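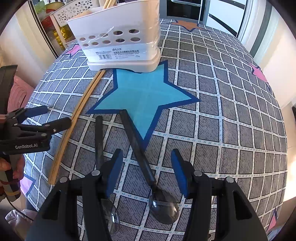

5. Setting Up Incident Reports

This section covers the incident report form in Pludedari, the people who receive reports, and the rules for passing a report up the line. Complete Section 4 (Campuses and Staff Accounts) first. You need a district administrator account to carry out the steps below. Campus administrators can view the settings but cannot save changes.

5.1 Turn on incident reports for a campus

1. Sign in and open Settings > Campuses.
2. Select the campus from the list. In a district with one campus, the list does not appear and the campus page opens directly.
3. Open the Safety tab.
4. Set Incident Reports to On.
5. Choose the school calendar that applies. Reports use this calendar to work out school days for the follow-up deadlines in 5.4.
6. Select Save.

Note: Turning on incident reports for a campus does not make the form visible to staff. The form stays hidden until at least one recipient has been added (see 5.3).

Caution: If you set Incident Reports back to Off, open reports are locked. They are not deleted, but no one can add to them or close them. Close or transfer all open reports before turning the feature off.

5.2 Choose report categories

Pludedari installs with a standard set of categories: Fight, Threat, Weapon, Bullying, Property Damage, Trespass and Other. Each category can be renamed, hidden or given its own questions.

1. On the Safety tab, select Categories.
2. To rename a category, select its name, type the new name and press Enter.
3. To hide a category, clear the box beside it. Reports already filed under it keep their category.
4. To add a question, select the category, then Add Question. Choose Text, Yes/No, Date or Person.
5. Mark the question Required or Optional.
6. Select Save.

A text answer can hold up to 900 characters. Staff who need more space should use the Statement field, which has no limit, or attach a signed statement as a PDF.

Note: The Weapon category cannot be hidden. Its name can be changed.

Note: Person questions search both student and staff records. If a person is not in either, the staff member can type a name, and the entry is marked Unmatched. Unmatched entries should be cleared up by the campus administrator before the report is closed.

Caution: Do not use category names that identify a student, a group of students or a place of residence. Category names are shown in district totals and on printed summaries, including those sent to the school board.

5.3 Add recipients

A recipient is a staff member who is told when a report is filed. Every campus must have a first recipient and a backup.

1. On the Safety tab, select Recipients.
2. Select Add and search for the staff member by last name.
3. Set the role to First or Backup.
4. Tick the categories this person should receive. Leave all boxes clear to send every category.
5. Choose the notice type: email, text message or both.
6. Select Send Test. The person must open the test notice and select Confirm.
7. Check that the status has changed from Pending to Confirmed, then select Save.

At the Clanside campus used in the training site, Catalina Durán is set up as First and Mirta Yáñez as Backup. Both accounts can be opened from the training menu to see what a notice looks like on the receiving end.
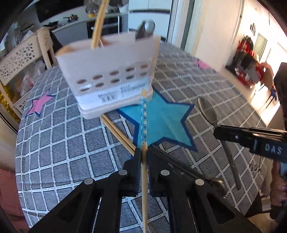 A Pending recipient gets no live notices. If the first recipient is Pending, reports go straight to the backup. If both are Pending, the form is hidden from staff and a red bar appears at the top of the Safety tab.

Note: Text messages carry only the campus, the category and a link. Names and statements are never sent by text.

5.4 Set the escalation rules

Escalation sends a report to the next person when it has not been opened in time.

1. On the Safety tab, select Escalation.
2. Under Response Time, enter the number of minutes the first recipient has to open a report. The preset value is 15.
3. Under Next Step, choose Backup, District Office or Both.
4. Under Follow-up Due, enter the number of school days allowed for the first follow-up note. The preset value is 3.
5. For Weapon and Threat, decide whether to set Notify All at Once to On. With this setting, the response time is ignored and all recipients are told together.
6. Select Save.

Opening a report stops the clock. Reading the email notice does not. The recipient has to sign in and open the report itself.

Response times run only during the hours set in the school calendar, with the exception of categories set to Notify All at Once. A report filed after hours in any other category is held and the clock starts when the next school day begins.

Caution: Pludedari does not contact police, fire or medical services. In an emergency, staff must call 911 first and file the report afterward. This wording appears at the top of the form and cannot be removed.

5.5 Control who can read a report

By default a report can be read by the person who filed it, the recipients and the campus administrator. Counselors and the transportation office have to be added.

1. Open Settings > Access > Incident Reports.
2. Select the role.
3. Choose None, Summary or Full. Summary hides statements, attachments and the names of witnesses.
4. Select Save, then enter your password again.

Changes apply to new reports at once. For existing reports, open the Tools menu and select Reapply Access. In large districts this can run for over an hour and should be started outside school hours.

5.6 File a test report

1. Sign in with a regular staff account at the campus.
2. Open Report an Incident and select the Test box at the top of the form.
3. Choose a category, fill in the required questions and select Submit.
4. Confirm that the first recipient has been told.
5. Leave the report unopened until the response time has passed, and confirm that it moves to the next step.
6. Sign in as the district administrator and delete the report.

Test reports are left out of all totals. A report filed without the Test box cannot be deleted. It can be closed with the reason Filed in Error, and it remains in the log.

If no notice arrives, check the recipient status (5.3) and the calendar hours before contacting support. For error code 2 on submission, see Section 9, Attachments and File Size.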